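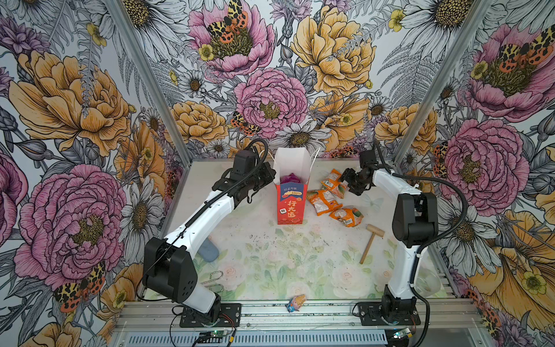

Page 12 of 155

feltora
What would you put behind the red carton? The floral wallpaper on three walls plus the rose mat feels like a lot.

ondlow_k
Keep the wallpaper, change the mat. Plain beige would let the orange packets show up.

camance2000
Disagree. The roses are pale enough. I'd move the little mallet – it sits too close to the snacks.

feltora
The mallet stays. Could fold the purple cloth down into the carton though.

ondlow_k
Leave it poking out. Still say beige mat.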